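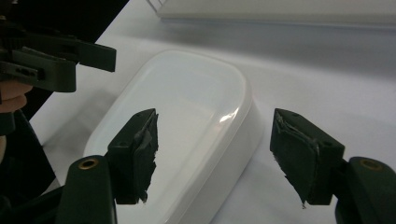 A lidded white container on a white tabletop.

Hi, I'm Geeta Kushwaha, and I started Allum in Jirville because I couldn't find a lid that matched a single box in my own kitchen. I had a drawer full of the things! So I began buying up storage containers, sorting them into sets and selling them from a folding table at the Stukonbridge market, and that went well enough that I had to get a proper shop.

These days we keep 60 kinds of container on the shelves, mostly plain ones, because I like plain (white especially, and yes, I know it shows everything). Rounded corners are a bit of an obsession of mine too. They're so much easier to wipe out than square ones, and you don't end up chasing old rice with a toothpick.

There are six of us now. Dinesh Saxena does the ordering and is very firm with suppliers. Elli Valtonen runs the pantry classes, where you bring your half-empty bags of flour and pasta and go home with everything put away. Classes are in the back room, start at 10 a.m. and take a break every July when we restock. Harsh and Devendra pack the mail orders, and last year they sent out 3,000 of them, mostly in paper, which we're pretty proud of.

We'll also sell you a lid on its own. Bring the box in with you if you can, or measure across the top, outside edge to outside edge, and send us the numbers. If we don't have one that fits I'll put you on my list and keep looking.

Come by and say hello! Parking is behind the building, off Tseng Street.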